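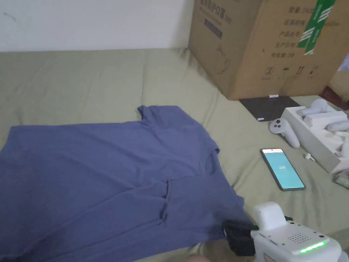

Andport College
Textile Care, Unit 2: Cotton Knits
Instructor: Kevin Sotelo
Revised 20/05/2021

Cotton jersey is made of connected loops, so it stretches more easily across its width than along its length. Most shrinkage takes place in the first few washes, when tension left over from knitting and finishing is released.

Terms for this unit
Wale: a column of loops running lengthwise.
Course: a row of loops running across the fabric.
Relaxation shrinkage: loss of size as tension is released.

Students will mark a 500 mm line on the test piece before washing and measure it again after drying. A final length of 490 mm is a loss of 10 mm, or 2 percent.

Record both readings on the lab sheet. Read the Ollard chapter on knit structure before the next session.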